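4.3 Dropped parts and the stall fault

Our proposal said the Misten grasp planner would clear a mixed bin without help. We no longer believe that claim. Out of 56 picks, 15 ended with the arm stopped on a force fault, and the log blamed "object slip" every time. Sidra Memon doubted the label from the start. Slip does not explain a force spike on the way down.

Engelbert Strebel suggested lowering the approach speed. We tried it on Sunday and the faults kept coming, only slower. The planner seems to aim too deep whenever parts lie close to a wall, but we have not proved it.

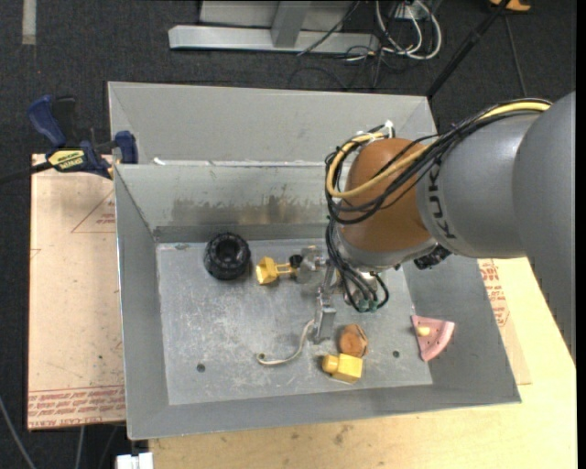

Should the force limit be raised to stop the faults?

Raising it would only hide them. The limit stays where it is until the depth error is found.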